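Visit Report: Handheld Gripper Kit, Prornard Demonstration Room, Nadar 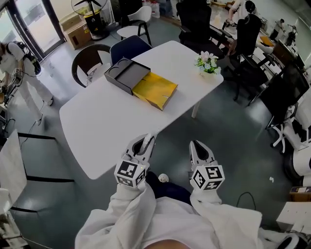
The equipment review group of Flandeck visited Prornard at its Nadar site on 2018-08-20. The purpose was to see the company's handheld gripper kit in use before deciding on a trial for the assembly training program. Flandeck was represented by Oksana Hordiienko. Corrado Barbieri of Prornard received the group and answered questions throughout the morning.

The kit is offered as a pair of grippers, one for each hand, with marker blocks and recording software. An operator performs a task with the grippers, and the recorded motion is later used to prepare a robot arm for the same task. Prornard sells the pair for 2,000 dollars. A version with software support for one year is priced at 3,000 dollars. Replacement finger pads are ordered separately.

Work was under way at several stations during the visit. At the center table an operator in white sleeves held both grippers over the near edge, with a dark gray box and its yellow drawer-style tray set out in front. The tray was partly pulled out. Each gripper has a white body, curved fingers with dark inner pads, and two cube-shaped blocks carrying black-and-white patterns. Mr. Barbieri stated that the patterns must face the room cameras as much as possible, and that new operators often need reminding of this.

Ms. Hordiienko tried the kit for part of the morning. She found the opening and closing action easy to learn but noted strain in the wrist when the grippers were held level for long periods. Prornard advises a break after each set of 6 recordings. The group asked whether a lighter body was planned. A revised model is expected in November, although no weight has been published for it.

The supplier keeps a log of all recordings made for the tray exercise. At the time of the visit it held 369 entries, including those marked for deletion. The group was shown how an entry is opened, trimmed and labeled. The labeling screen is plain and can be used without special training, but changes cannot be undone once an entry has been closed. Mr. Barbieri agreed to pass this point to the software staff.

Questions on repair were only partly settled. Grippers sent back under warranty go to the Prirkulau workshop, and the supplier could not give a firm return time. Loan units are not included in either price.

The group recommends a trial of one pair at the lower price, subject to written terms on repair. A decision on the supported version should wait until the revised model has been seen. Copies of the price sheet and the operator guide may be requested from Ms. Hordiienko.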